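Plesska Household Task Cell: Inspection Checklist with Comments
Task under review: placing mugs on a mug tree
Inspector: Banafsheh Jafarzadeh
Cell supervisor: Keyvan Talebi
Date of inspection: December 28, 2024

Purpose: to establish whether the arm may carry out this chore with a person elsewhere in the room, and whether the task is fit to be offered under the Waser home assistance trial.

Section A. Gripper and grasp

A1. Gripper fixings in place. Satisfactory.
Comment: Bolts were checked by hand with the power off. The next check falls due in March.

A2. Grasp suited to the item. Satisfactory with comment.
Comment: Enamel mugs only are approved for this task. The glossy surface offers little friction, and a grip on the rim leaves the weight of the mug to one side. Glass and china remain excluded until the grip force has been reviewed.
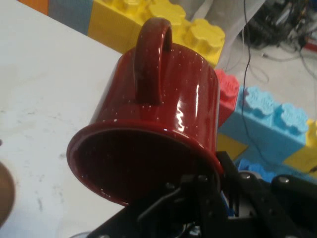
Item A2. Speckled red enamel mug held by the rim, handle uppermost.

A3. Grip held on loss of power. Satisfactory.
Comment: Tested with the mug over the table. The supervisor is to repeat the test after any change of finger.

Section B. Table and surroundings

B1. Table surface clean. Action required.
Comment: Scuffs and smudges are acceptable on a test table. They would not be acceptable where crockery is put away for use. The table is to be wiped before each session and the wiping entered in the Jalali log.

B2. Cables clear of the path of the arm. Satisfactory with comment.
Comment: Cables on the floor are to be secured before visitors are admitted.

B3. Items not in use kept clear of the mug tree. Action required.
Comment: Waiting mugs should stand further from the base. A person would move them aside without thought; the machine has not been shown to do so.
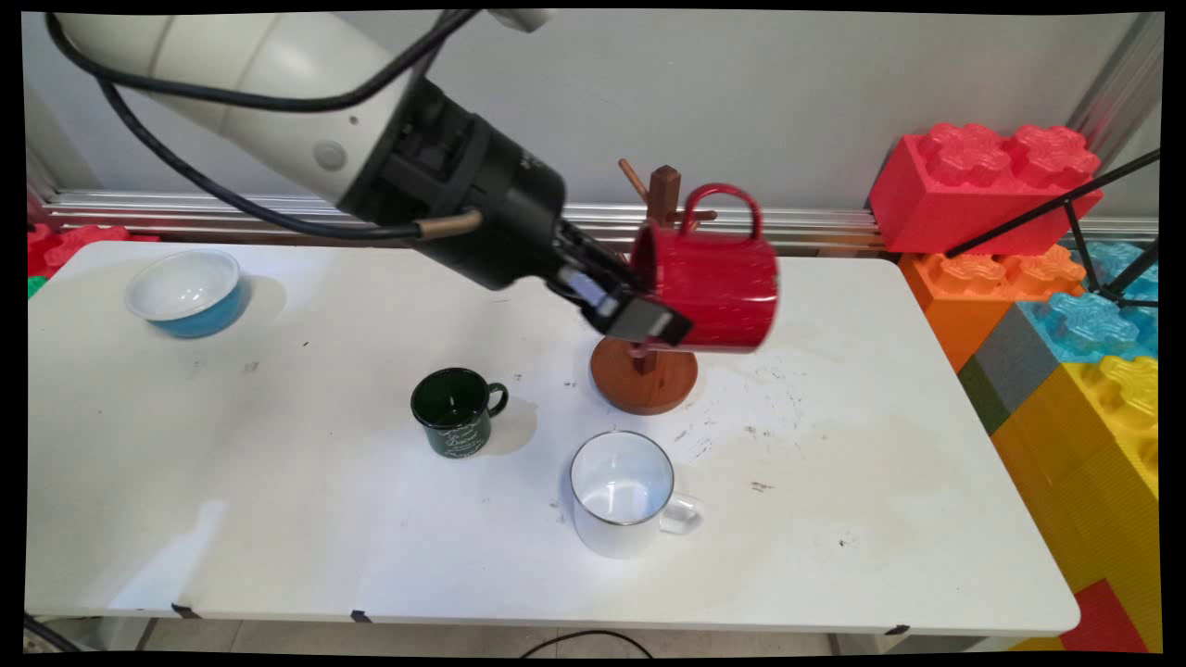
Item B3. Red mug held beside the mug tree, with green and white mugs and a blue-and-white bowl on the table.

Section C. Fitness for household use

C1. Task completed without help. Not satisfactory.
Comment: The log gives 168 attempts in the review period, of which 74 were completed without a person stepping in. Most failures were recorded at the peg.

C2. Supervision. Action required.
Comment: A trained person must remain within reach of the stop button at all times.

Outcome: approved for supervised testing only. Actions B1, B3 and C2 are assigned to Keyvan Talebi.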